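# Teaching a gripper to clear the table

Can a machine clear your table yet? Sort of, and I think it's thrilling how close it's getting! Our Filali setup now gets through a simple table most of the time, and you can try the same routine with hand-held grippers before you ever bolt one to an arm.

1. Start with two pieces of tableware. A shallow bowl sitting on a plate is plenty.
2. Open the jaws wide and come in low, one on each side of the rim. Rubber pads help a lot on glazed dishes.
3. Close slowly until the bowl stops sliding, then lift straight up.
4. Set it down, let go completely, and only then back away. (Everybody rushes this part, me included.)
5. Go back for the plate. Flat plates are harder, so slide one over the table edge first if the jaws can't get under it.

Repeat until it's boring, then move the phone and the cups closer and do it again. Brenda Crabtree and I recorded 894 lifts over September, and the clumsy ones taught us the most.

Patterned tablecloths are worth adding early. Our first model had only practiced on bare wood, and it kept reaching for printed fruit!

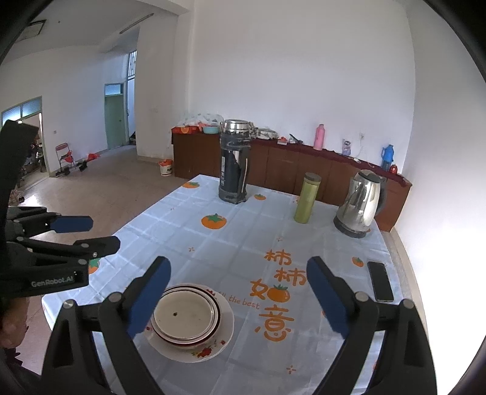

Once stacked dishes go well, try cutlery. Forks are still a mess for us, but spoons are coming along nicely, and I'll write those up next.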